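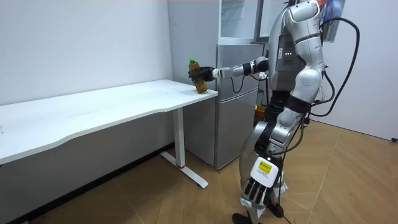 Why do streaming services keep renewing cheap game shows and dropping dramas people watch?

Posted by stubbornviewer, Sep 1, 2022

I pay for Grelow and I used to pay for Stockdale. In the last couple of years both of them have dumped dramas I was following and put out one studio game show after another. The latest to go on Grelow is Kekberg, which got two seasons, ended on a cliffhanger, and was supposedly in the service's own top ten for most of its run. Meanwhile the quiz thing with the spinning floor has been renewed again, with 61 episodes ordered. I don't know a single person who watches it.

The explanation I keep seeing is "it's cheaper." Fine, but cheaper compared to what? There are no ads on my plan. If I pay the same every month whether I watch a drama or a game show, how does a cheap show nobody talks about make them more money than an expensive one that got me to sign up? I'm not looking for "that's business." I'd like to know how the math is supposed to work, if there is any.

Houda Ouali

I did scheduling and budget work for a small cable channel for several years. That isn't streaming, so take this with whatever salt you like, but the basic question was the same.

A network with ads could put a number on a show. So much per spot, so many spots in the hour, minus what the hour cost. A cheap show with a small audience could beat a pricey one with a big audience, and everybody in the building could see it on one sheet of paper. You might hate the result but you could check it.

On a subscription plan there is no such sheet. What the service wants to know is whether a show brings in new people or keeps old ones from leaving, and both of those are guesses. You say Kekberg got you to sign up. Did it? You were there for season one. By season two you were already a customer, so in their books season two brought in nothing from you. It only counts if you would have quit without it, and they can't know that until you quit. Drama costs also tend to go up each season as cast contracts get reworked and the sets get bigger. So the third season is often the most expensive and has the weakest case on paper. I think that is a bad way to judge a show, by the way. A library full of unfinished stories is worth less to the next subscriber, and I have never seen anyone put a figure on that.

The game show has another thing going for it. You build one set and tape several episodes in a day. If it flops, you stop. The format can also be sold to other countries, and then somebody else pays to make it.

I would not put much faith in the top ten. The service picks what it measures. Two minutes of a pilot may count as a view, or it may not. Unless they publish how many people finished the season, that list is a poster.

plainoldcable

They cancel it because people pirate it. If everyone paid there would be no problem. Game shows don't get pirated, look it up.

omine_refugee

I don't buy the piracy answer. Kekberg wasn't easy to find anywhere else and they dropped it all the same.

Houda's answer is closer but I think it gives the services too much credit for having a method. I was an Omine subscriber until it folded into Stockdale, and in the first month after that they pulled 31 titles, including ones they had made themselves and already paid for. No taping costs left on those. Some of them were game shows! I read three different articles on it and got three reasons: residuals, a tax write-off, and "refocusing the brand." Maybe one of those is true. My guess is that new management wanted a lower number on a slide by the end of September and worked backward from there.

To the original poster, if you want to be counted, cancel and write the name of the show in the exit survey. I can't promise a human reads it. I did it with Stockdale and what I got back was an offer of two months at half price and a recommendation for the spinning floor quiz.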